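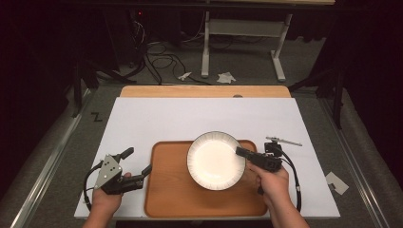
Riaan Buthelezi wrote to me after my last post to ask why I never said a word about the printmaking show at the Skov, seeing as I'd gone on for weeks about how much I was looking forward to it. Fair enough! I did go, twice in fact, and I've been meaning to sit down and write it up ever since.

The show is called Graserness, after the stretch of shore where most of the sketches were made back in August, and it fills both upstairs rooms. There are 140 prints, mostly linocuts with a few woodcuts mixed in, and the first time through I went much too fast (I was hungry and the parking in Kakamville is what it is). The second time I took the small room first and stayed there nearly the whole afternoon.

What I loved best was a run of 18 little prints of the same breakwater, all cut from one block that got carved down a bit more each time. By the end there's hardly any line left, just a gray smudge of water and one post, and I stood in front of that last one so long that a lady asked if I was feeling all right.

I wasn't as taken with the big color pieces in the front room. They're handsome, and I can see them over somebody's sofa, but the blues all felt a little alike to me. The one I'd have brought home was $369, unframed, so I bought the postcard and have it propped by the kitchen radio.

Riaan, if you're going, take the side stairs and start at the back.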